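Budgeting for hand-held grippers, how many spares do I plan for?

Hi all! I'm putting together an equipment request for our little fabric handling project (we call it Pekine, long story) and I have until Friday to hand in a number. We want to record people lifting and folding cloth with hand-held grippers, then train an arm on it later. I've been quoted 543 dollars per gripper from Estidgate, and I was going to ask for two and call it done. My boss thinks one is plenty. Do these things wear out? Should I be putting money aside for parts, or is that overkill for something that only ever touches fabric?

Delia Căpraru

Answer from Phong Cao

Two is the right number, please don't let your boss talk you down to one! I run a setup a lot like yours and the mistake I made was putting every dollar into the grippers and zero into parts. Fabric sounds gentle, but you end up pushing the center block up into the cloth over and over, and that's the piece I'd look at first. These are from ours, with the cloth sitting right on top of it:

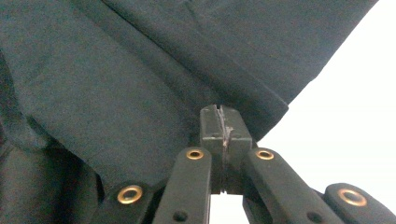
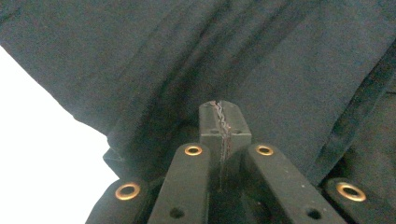
Center block up against the cloth, brass eyelets on the arms to either side.

Look at the line down the middle of the block in both. I can't swear to what started it, but I'd want a new block in the drawer before I signed up for a long stretch of recording. The eyelets I wouldn't lose sleep over.

What I'd write in the request: two grippers, 70 dollars for a spare center block for each, and a bit for arms if there's room. We planned on 700 recordings in July and did 1,604, so whatever usage you're guessing, go higher. Oh, and ask Estidgate if they sell the block by itself. When I bought mine I had to email twice to get a straight answer (they do, it just wasn't on the price list).

Second answer, from pamden_shop

Just print your own parts. Way cheaper.

Third answer, from Hà

Printing is fine if you already own a printer and somebody has time to fuss with it. If you don't, put that in the budget too, it adds up. I'd also keep a line for the fabric. We went through way more of it than I planned, and we wanted a few different colors and weights.

Comments (3)

Delia Căpraru: Thank you Phong!! Asking for two plus the blocks. Is the 70 each or for the pair?

Phong Cao: Each. Shipping was extra for me.

tomatoes4: what glue works on a split block, asking for myself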